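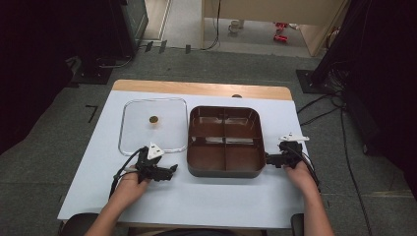 Sorting a drawer of loose tokens goes faster if you decide on your groups first. Mine are by size, then colour. Have a clear tray on the left to sort from and a brown box with four empty compartments on the right.

Wipe each token with a dry cloth - no polish. 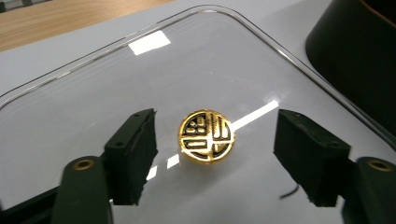

Should I sort by date as well? Only if you have more than 42 pieces.

Put the largest group in first, then work round the box.

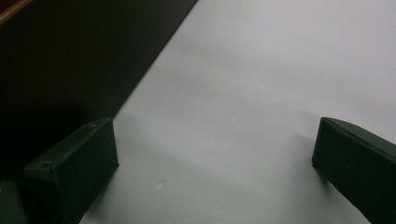 Leave anything you can't place until the end and look it up later. Write the labels last, in pencil.

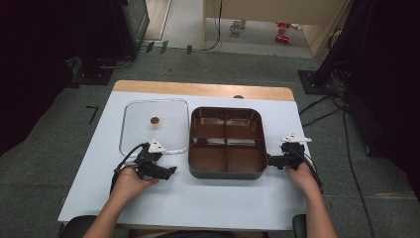 Four-part container, to the right of the clear one.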